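The pad that wouldn't stay put

Feb 1, 2026

So the gripper packed up on me again, and this time I can't even blame the software (I tried, Kumiko can confirm, I had a good long moan at her before I'd looked at anything).

We've been collecting demos for Wandero all through January, mostly kitchen bits: open the door, get the thing out, put it somewhere sensible. Lovely and dull. Then one afternoon the finger widths started coming back as nonsense. I'd squeeze the fingers shut and the log would swear they were still open, and then it would jump, and then it would be fine for ages. We lost 21 recordings before I spotted it, which stings a bit!

My first guess was the lighting, because the marker tracking gets fussy under bright tubes. I fiddled with the exposure for an entire morning. No change. Then Rochelle Obi wandered over, picked the gripper up, gave the finger joint a wiggle and said "is that meant to move?" It was not meant to move.

One of the screws holding the marker had worked loose, so the cube was turning a tiny bit every time I gripped anything. You could hardly see it by eye, but the tracker noticed all right.

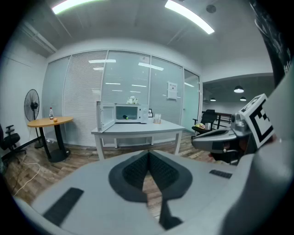
Anyway, the fix took three minutes and a dab of threadlock, after two days of me glaring at plots. I've put a dot of paint across each screw head so I can tell at a glance if one starts to creep, and there's now a check at the start of every session: fingers shut, fingers open, look at the numbers, then carry on.

I'm still cross about the microwave runs, as those were some of my smoothest. Kumiko thinks she can rescue a few by working out the offset for each one. I've told her there's cake in it if she does. Next job is redoing the rest, and ordering more threadlock before Rochelle finds out how much of hers I used.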